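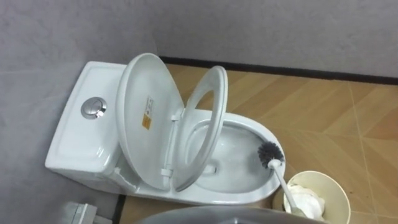
Issue 472, page 4

Dremano one-piece toilet
Reviewed by Bernardo Brandão

We fitted the Dremano in September. The round chrome dual-flush button is easy to press and the flat tank top wipes down quickly. Lid and seat lift separately, and the glossy rim gives a brush little to catch on. The hinge brackets are plastic - I would have liked metal at this price. The half flush is weak, so we mostly use the full one. Worton stock spare seats.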